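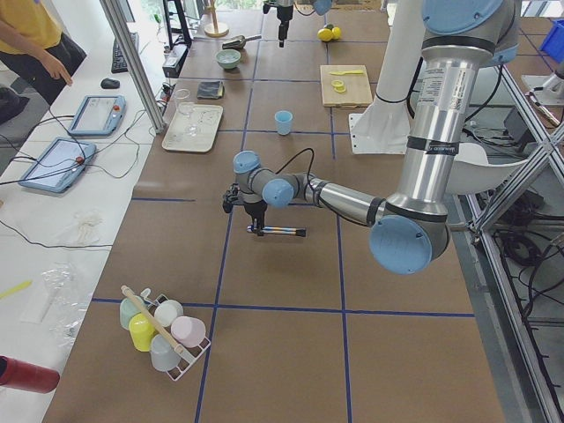

*Marker above the taped squares.*

## 4. Laying out your sorting table

Welcome back! By now you've unpacked your Cloltby home inventory kit and (I hope) had a cup of coffee, so let's get the table ready. A quiet Sunday is lovely for this.

1. Wipe the table and let it dry.
2. Run your tape in long strips, first one way and then the other, until you have squares big enough for the things you own.
3. Give each square a room name on the Takagi sheet, and keep the sheet close by.

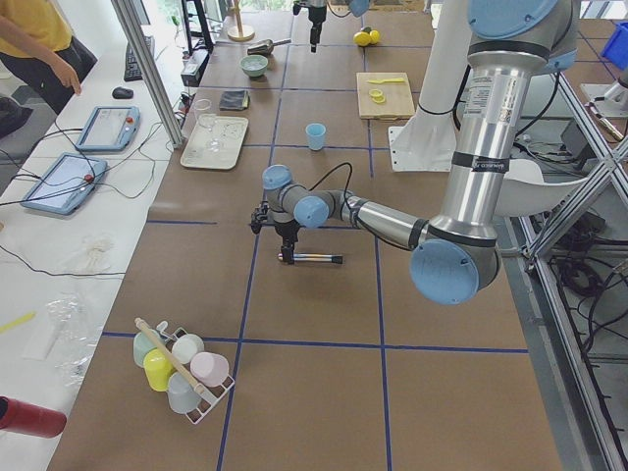 **Do I have to finish a whole room before I stop for the day?**
Stop whenever you like. Write the last item number at the top of the sheet and pick up from there.

4. Start with the smallest room in the house. The kit holds 3,000 entries, so there's no need to be stingy, but a little early success does wonders for the mood.

**Note:** Sadao Kikuchi, who wrote our first guide, liked to do 100 items and then take a walk, and I still think that's a fine pace. 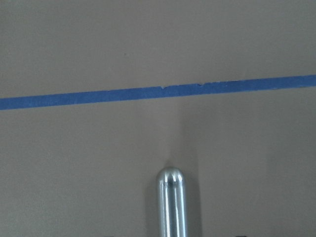
5. Copy each finished sheet into the Hondness binder before you clear the squares, and keep receipts in the back pocket.

**Caution:** Test your tape on a hidden spot first, as some finishes lift when it's peeled.
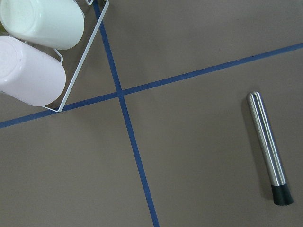 *Blue tape strips crossing on the tabletop.*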